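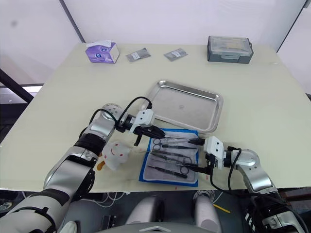
Why Doesn't a Spoon Rust?

Kendotdale Science Pages for Young Readers
Last updated May 29, 2021

Leave a bicycle out in the rain all winter and parts of it may turn orange and rough. Leave a spoon in the sink overnight and it will look the same in the morning. Both the bicycle chain and the spoon are made mostly of iron. One of them rusts easily and the other hardly rusts at all.

The spoon is made of stainless steel. To understand how it works, we need to start with plain iron.

What is iron?

Iron is a metal. It is one of the most common materials on Earth. There is iron in rocks, in red soil, in the food you eat, and in your blood. The center of the Earth is mostly iron, too.

People almost never find lumps of pure iron lying on the ground. It is usually mixed up with oxygen in a kind of rock called iron ore. To get the iron out, workers heat the ore in a very tall, very hot oven called a blast furnace. Carbon in the furnace pulls the oxygen away from the ore, and melted iron collects at the bottom.

What is rust?

Rust is what you get when iron joins up with oxygen again. Oxygen is a gas in the air. Water helps the iron and oxygen join together, and salt makes it happen faster. A car that is driven on salted winter roads can rust much sooner than a car in a dry desert town.

When iron rusts, the rust takes up more room than the iron did. It swells and cracks and flakes off. Underneath is fresh iron, and the air and water get to work on that. Little by little, the whole piece can be eaten away. Old iron nails that have been in wet ground for a long time are sometimes just brown lumps with a bit of metal in the middle. Others do better. Museums have iron nails that are 2000 years old and still look like nails, often because they were buried where very little air could reach them.

What is steel?

Steel is iron with a small amount of carbon mixed in. Carbon is the same stuff that makes up charcoal and the gray part of a pencil. Adding a little carbon to iron makes it harder and stronger.

When you mix a metal with something else like this, you get an alloy. Steel is an alloy. Brass is an alloy of copper and zinc. Bronze is an alloy too, usually of copper and tin.

Ordinary steel is strong, but it still rusts. That is why steel bridges are painted. The paint keeps the air and water away. If the paint gets scratched, rust can start in the scratch, and so painters have to keep going back.

What makes steel stainless?

Stainless steel has another metal mixed in, called chromium (say KRO-mee-um). A little more than one tenth of the steel has to be chromium for it to count as stainless. Many kinds have more than that.

Chromium joins up with oxygen even more readily than iron does. You might think that would be a problem. But the layer it makes is very different from rust. It is thin and smooth, and it sticks tightly to the metal. It doesn't flake. It covers the whole surface like a skin, and the oxygen can't easily get past it to reach the iron.

The skin is so thin that you can't see it. Light goes straight through and bounces off the metal underneath, so the steel still looks shiny.
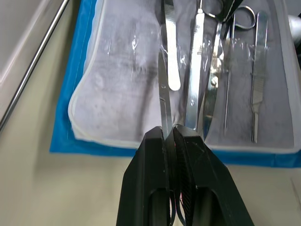

Polished stainless steel scissors and a tray of surgical instruments. Light makes a bright streak on the blade.

Suppose you scratch a stainless steel spoon. The scratch cuts through the skin. Right away, chromium in the scratch meets oxygen in the air, and a new skin forms. Paint can't do that. The steel mends its own cover again and again, for as long as there is oxygen around it.

Who first made it?

People had known for a long time that adding chromium changed the way iron behaved. In the early 1900s, metal workers in several countries were trying out different mixes. Some of them wanted a metal for gun barrels that would not wear away. Some of the new steel turned out to be hard to rust, and knife makers in the English city of Sheffield became interested in it.

Before then, table knives were often made of ordinary steel. They had to be dried as soon as they were washed, and rubbed with a gritty powder to get the stains off. Lemon juice and vinegar left dark marks on them. In big houses, cleaning the knives was a regular job for a servant.

Are all kinds the same?

No. There are many kinds of stainless steel, and each has its own recipe.

Some kinds have nickel in them. Nickel makes the steel tougher and easier to bend into shape. Kitchen sinks and saucepans are often made of this kind. A magnet usually won't stick to it very well.

Some kinds have more carbon and can be made very hard. Hard steel can be ground to a sharp edge, so it is good for knife blades. A magnet does stick to this kind.

You can test this at home with a fridge magnet. Try it on a sink, a fork, the handle of a table knife, and then the blade. Sometimes the magnet will stick to the blade and slide off the handle, which tells you that two kinds of steel were used in one knife.

Where is stainless steel used?

Look around a kitchen and you will probably find plenty of it. Forks, spoons, sinks, kettles, whisks, and the insides of dishwashers are often stainless steel. It doesn't soak up the taste of food, and it is easy to wash.

Outdoors, you may see it on handrails, drinking fountains, and the outside of some buildings. Boats use it for hooks and rails. Trucks that carry milk have big stainless steel tanks.

Hospitals use a lot of it as well. Tools used in an operation must be free of germs. They are washed and then heated with steam inside a machine called an autoclave. Steam is hot and wet, and ordinary steel would soon rust if it went through that over and over. Stainless steel can take it.
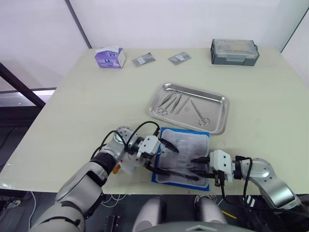
Paper, plastic, and glass don't rust. A tissue box, two flat packets, and a gray plastic case stand or lie along the back of this table.

Why isn't everything made of it?

One reason is the price. Chromium and nickel cost more than iron, so stainless steel costs more than ordinary steel. A big bridge made entirely of stainless steel would be very expensive. Another reason is weight. A lunch box made of plastic is lighter to carry, and an airplane needs metals such as aluminum that are light for their size.

Sometimes ordinary steel simply does the job. The steel bars inside concrete walls are mostly the ordinary kind. Concrete helps protect them, as long as it doesn't crack and let in water.

Aluminum, by the way, grows a skin of its own. Like chromium, it joins with oxygen and makes a thin layer that stays put. Copper goes brown and later green. Gold doesn't join with oxygen in the air at all, so old gold coins can come out of the ground still yellow and bright.
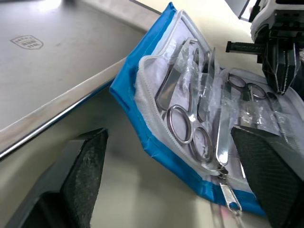 The shape of a steel tool matters as much as the metal it is made from. Steel can be pressed, bent, ground, and drilled, so a maker can give each tool the shape its job needs. The surgical scissors in the blue and white pouch have two round finger rings, and the forceps near them end in narrow tips. Rings give your fingers a good hold when you open and close a pair of scissors. Narrow tips are good for picking up very small things. When a tool has a joint, the maker has to think about cleaning, too, as dirt can hide where two pieces of metal cross.

Can stainless steel ever rust?

Yes, it can. The name says "stainless," but it really means that it stains less than other steel.

Salt is its main enemy. Salt can break through the thin skin in tiny spots and make little holes called pits. Near the ocean, some kinds of stainless steel get brown specks after a while. At home, it is a good idea to put salt into a pan after the water is hot and stir it, so that the grains don't sit on the bottom.

You may also see a rusty ring in a sink where somebody left a wet tin can. The rust often comes from the can. It can be wiped away with a soft cloth and a little baking soda.

Try it: the nail test

You will need 5 plain iron nails, five small jars, and a stainless steel spoon you can spare. Ask a grown-up before you start.

Put one nail in a dry jar and close the lid. Put one in a jar half full of tap water. Put one in salty water. Put one in vinegar. Rub cooking oil all over the last one and put it in tap water. Lay the spoon in the salty jar beside the nail, without letting the two touch.

Write a label for each jar. Look at them every day for a week and draw what you see. Don't drink from the jars, and wash your hands when you have finished.

Words to know

Alloy: a metal mixed with another metal or with something else, such as carbon.
Chromium: a shiny, hard metal that helps steel resist rust.
Corrosion: the slow wearing away of a metal by air, water, or chemicals. Rusting is one kind of corrosion.
Ore: rock that has a useful metal in it.
Oxygen: a gas in the air that we need to breathe.
Pit: a very small hole made in metal by corrosion.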